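客室衣類整理　第5回　配布資料
Wodarley 宿泊実務講座　科目番号2752
7月26日改訂

単元　寝台上での半袖Tシャツの展開と折り畳み

1. 本回の範囲

前回までに、ハンガー掛けの衣類（上着、襟付きシャツ）と、引き出しに納める下着類を扱った。本回は、滞在中の宿泊客が室内に脱ぎ置いたTシャツを、寝台の上で広げ、畳み、所定の位置に置くまでの作業を扱う。洗濯依頼の有無の確認は第3回の資料を参照すること。依頼票が添えられた衣類は本回の対象に含まない。

対象は綿または綿混の半袖Tシャツ、身幅52cmまでのものとする。身幅がそれを超えるものは、折り幅の取り方が変わるため第6回で扱う。前面に印刷のあるもの、無地のものの両方を含む。タンクトップ、長袖、フード付きのものは含まない。

2. 用語

前身頃　着用時に胸側にくる面。印刷はこの面にあることが多い。
後身頃　着用時に背側にくる面。
肩線　衿ぐりの端から袖付けまでの線。
脇線　袖下から裾までの線。脇に縫い目のない丸胴の製品では、平置きしたときの折れ山を脇線とみなす。
身丈　衿ぐりの付け根から裾までの長さ。
仮置き　展開の前に、衣類を作業面へ一時的に移した状態。丸まっていても差し支えない。
作業面　衣類を広げる面。本回では寝台の掛け布団の上面を指す。

「広げる」と「伸ばす」は区別して用いる。広げるとは重なりを解いて平面にすること、伸ばすとは張力をかけてしわを減らすことをいう。受講者の作業記録では両者の混同が目立つので、記入時に注意すること。

3. 取り上げから仮置きまで

3.1 衣類の所在

脱ぎ置かれたTシャツは、椅子の背、長椅子、寝台の頭側の板、浴室の扉の取っ手などに掛かっていることが多い。頭側の板に掛かっている場合は、枕側から手を入れず、寝台の脇に立って真上に持ち上げる。引きずると板の縁飾りに糸が掛かることがある。照明の笠に衣類が近いときは、ほかの作業に先立って衣類を離す。

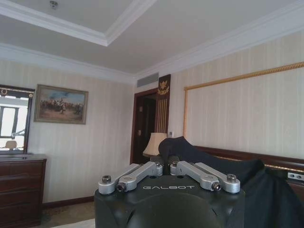 持ち上げる位置は、見えている部分のうち最も高い点とする。掛かった布は高い点を中心に左右へ垂れるので、そこをつまめば重量の偏りが小さい。裾や袖口など端の部分から引くと布が回転し、仮置き後に表裏の判別からやり直すことになる。

3.2 仮置きの位置

寝台の中央、足側寄りに置く。枕の上、および枕と掛け布団の境には置かない。寝台の縁からは手の幅程度を残す。縁に近すぎると、展開時に裾が側面へ落ち、自重で全体がずれる。

3.3 小物の扱い

寝台上に瓶、眼鏡、充電器などの小物がある場合の扱いは施設の規定による。Stalis系列の手引きを用いる受講者は、小物の移動を最小限とし、移動した場合は元の向きを保って近くの水平面へ移す。掛け布団を引くと小物は転がる。先に布団の張りを直し、その後で小物の位置を確認する順序とする。

4. 作業面の条件

寝台は机に比べて柔らかく、布との摩擦も一様でない。確認事項は次のとおり。

（1）掛け布団に大きな起伏がないこと。浅い折りじわは許容する。
（2）縁取りの線がある場合、その線を基準線に使わないこと。布団の縁取りは敷き方によって傾く。基準は寝台の長手方向とする。
（3）作業面の湿りがないこと。手の甲で確かめる。
（4）濃色の衣類を白い寝具に置く場合、作業後に糸くずの付着を確認すること。

（4）については、新品に近い濃色の綿製品で付着が多い。粘着ローラーは衣類を除いた後に寝具側へ使う。衣類側への使用は印刷面を傷めるおそれがあり、本講座では認めない。

5. 展開

5.1 向き

衿を頭側、裾を足側に向け、前身頃を上にする。作業者は足側に立つ。印刷のある衣類では、文字が作業者から見て正立していれば向きは正しい。文字が読めるかどうかは、身頃のねじれの点検にも使える。中央の文字だけが詰まって見える、または一部が隠れるときは、肩の付近に余りが寄っている。

5.2 手順

a. 両手で左右の肩線の端をつまみ、身幅の分だけ開く。
b. 衿の位置を決め、布を作業面に下ろす。
c. 左右の袖を外へ出す。袖口を外向きに開き、袖下の重なりを解く。
d. 裾の左右の角をつまみ、足側へ軽く引く。
e. 脇線を目視し、寝台の長手方向に平行であることを確かめる。

aからbの間に布を振らない。寝具の上で振ると、ほこりと繊維が掛け布団全体に散る。dの引きは布が平らになった時点で止める。丸胴の製品は引きすぎると裾が波打ち、畳んだ後に端が揃わない。

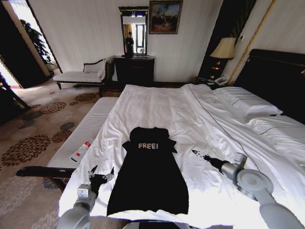

Declan Holroydからは、衿を頭側に向けると決める意味は薄く、作業者の利き手に合わせて横向きに置くほうが速い、との意見が寄せられている。本講座でも横向きの展開を試験的に扱ったことがある。作業時間に差は出たが、幅の広い寝台では遠い側の袖に手が届かず、膝を寝台に掛ける受講者がいた。寝具に体重を掛けないという原則（第1回）を優先し、実技試験では縦向きに統一する。実務で横向きを採る施設では、その施設の規定に従ってよい。

5.3 展開の良否

良とする状態は、左右の袖が同じ程度に開き、脇線がほぼ直線で、裾の角が両方とも見えていることである。肩にわずかな余りが残るのは許容する。余りを完全に除こうとして肩を何度も引くと、衿ぐりが横に伸びる。

不良の例として多いのは次の状態である。

片袖の折れ込み　袖が身頃の下に入っている。畳むと片側だけ厚くなる。
裾の斜行　左右の角の高さが違う。縫製による斜行もあり、洗濯を重ねた製品では直らないことがある。
前後のずれ　前身頃と後身頃の裾が重ならない。裾の中央を持ち上げ、内側に空気を入れて下ろすと揃う。
衿の折れ　後ろ衿が内側に倒れている。指先で起こす。

6. 修正の順序

展開に不良があるときは、肩、袖、脇、裾の順に直す。裾から始めると、後で肩を動かしたときに裾の位置が再び変わる。ただし裾が寝台の縁から落ちている場合は例外とし、まず全体を頭側へ移す。移すときは肩と脇の中ほどを同時に持ち、引きずらずに浮かせる。

布の片側を押さえ、反対側を動かすのが基本である。押さえる手は平らに置き、指先を立てない。作業面が柔らかいため、指先で押すとくぼみができ、周囲の布がそこへ引き込まれる。押さえる力は布が滑らない最小限とする。 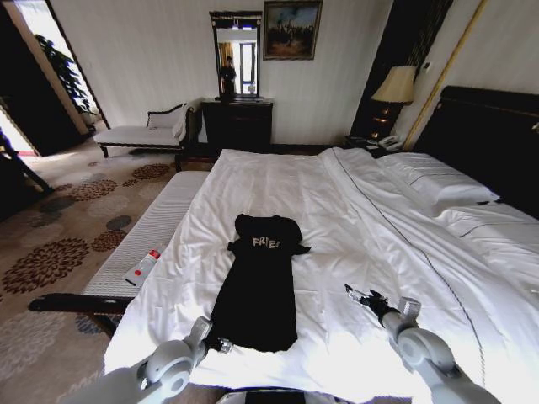
肩を先に決めても、裾の角を引けば結局は肩も動くのではないか、という指摘が講義中に出た。指摘のとおり、裾の引きが強ければ肩は動く。手順dで「軽く」としているのはそのためで、片手で脇の上部を押さえながら、反対の手で同じ側の裾角を引けば、動きは脇線の範囲に収まる。左右を同時に引く方法は速いが、押さえがなくなるので、布が滑りやすい寝具では避ける。Hattoriの教本は左右同時の方法を標準としており、机上での作業を前提とした記述である点に注意して読むこと。

7. 折り畳み

7.1 縦三つ折り（標準）

a. 展開した衣類を裏返し、後身頃を上にする。裏返しは脇線を軸として行う。
b. 衿ぐりの端から外へ5cmの位置を折り線とし、左の身頃を内側へ折る。
c. 袖を折り線に沿って外側へ折り返し、端からはみ出さない位置に納める。
d. 右側も同様に行う。
e. 裾を衿の手前まで上げ、半分に折る。
f. もう一度半分に折り、表に返す。

印刷が前面にあるものは、完成時に印刷の上部が表に出る。印刷面どうしが触れる折り方は避ける。厚みのある印刷では、折り線が文字の上を通らないようbの位置を内外に調整してよい。

7.2 簡易畳み

長期滞在客の室内で、同種の衣類が複数ある場合に用いる。前身頃を上にしたまま左右の袖だけを内側へ折り、裾から衿へ半分に折る。実技試験の対象外とする。

7.3 折り線の付け方

手のひらで軽くなでる程度とし、押し付けない。寝台の上では折り線に体重を掛けても布団が沈むだけで、線は付かない。しわを伸ばす必要がある衣類は、畳む前に机またはアイロン台へ移す。

8. 作業後の寝具

衣類を除いた後、掛け布団の上面を点検する。残るのは主に、手をついた箇所のくぼみと、布を引いた方向に沿う斜めのしわである。くぼみは周囲の布団地を側面側へ引いて直す。斜めのしわは、しわに直交する方向へ縁を引く。しわの上を直接なでても、余りが隣へ移るだけで消えない。

側面の垂れは最後に見る。上面を引いた分だけ垂れの長さが変わっているので、左右を見比べ、短い側へ戻す。

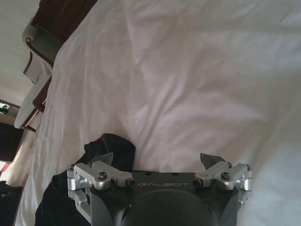
図4　白い寝具のしわと黒い布

9. 置き場所

畳んだ衣類の置き場所は、原則として取り上げた場所の近くとする。頭側の板に掛かっていたものは寝台の足側の長椅子、長椅子にあったものは同じ長椅子の上とする。引き出しや衣装棚の内部には、客の指示がない限り納めない。長椅子がない客室では、椅子の座面を用いる。床置きの鞄の上には置かない。

向きは、折り山を通路側に揃える。重ねる場合は大きいものを下にする。

10. 実技試験の要領

課題は、仮置きの状態から展開、縦三つ折り、寝具の整えまでとする。配点100点のうち80点以上を合格とする。評価項目は、展開時の脇線の平行、袖の納まり、完成時の端の揃い、寝具の復元である。作業時間は記録するが採点には含めない。

試験で用いる衣類は講座側で用意する。濃色と淡色のいずれに当たるかは当日指定する。濃色の場合、4の（4）の付着確認を省略すると寝具の復元の項目で減点となる。

11. 次回までの課題

自宅または勤務先の寝台で標準の折り方を行い、修正した箇所とその順序を作業記録に記入する。記録用紙は従来のものを用いる。斜行のある衣類を扱った者は、裾の高さの差を欄外に書き添えること。

参考にする箇所は、Hattori教本の「平置き」の章と、Tirnoslow実習室の備え付け手引きの寝具の項である。後者は持ち出し不可。第6回は身幅の広い衣類と長袖を扱う。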